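Spent Friday at the Tindberg open day. Posting my notes as a thread while I still remember them. 1/11

2/ Tindberg teaches robots household handling jobs, and the open day was mostly about how they record the training material. Doors opened at 9. I got there at 9:20 and the parking lot was full.

3/ Urmila Awasthi ran the morning talk. Her group records people doing table tasks with **hand-held grippers**, one in each hand. The robot arms come later.

4/ The task set this month is called Korby. It's all tableware and placemats. 162 short tasks on the list so far, each one written on a single index card.

5/ Somebody asked why they don't start with the arms. Awasthi said a new person can be recording after 20 minutes of practice, and the arms take a lot longer to learn to drive.

6/ I tried a spare pair at the Coltar table next door. Heavier than I expected – my wrists noticed by the end. You squeeze to close, and there's very little feel for how hard you're pressing.

7/ Dishes and a striped mat at the recording table:
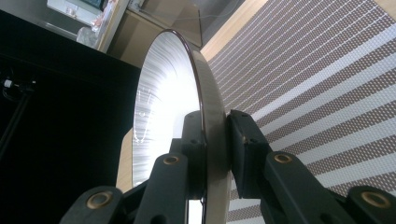
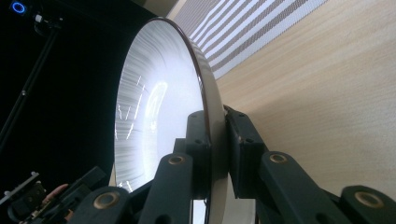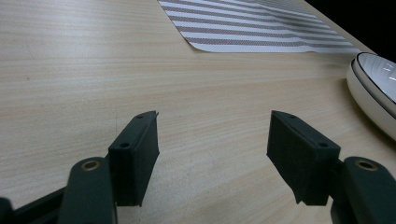
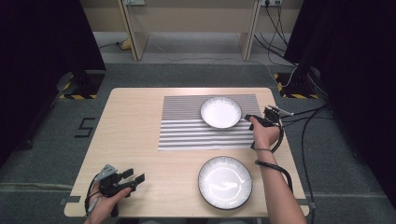 8/ Madhu Bhatt handles the sorting afterward. Every recording gets watched once at full speed, then tagged good, usable or drop. They had 698 in the Korby folder as of that morning.

9/ Drops don't get deleted. Bhatt keeps them in a separate folder and goes back through 50 at a time when the tagging rules change.

10/ The afternoon session was Mac Mathúna on scheduling software. I stayed for half of it. Slides were hard to read from the back and I didn't get much down.

11/ Coffee was fine, sandwiches were gone by noon. Next open day is in April and sign-up is on the Tindberg site. If you go, take the early slot – the tables get crowded after 11.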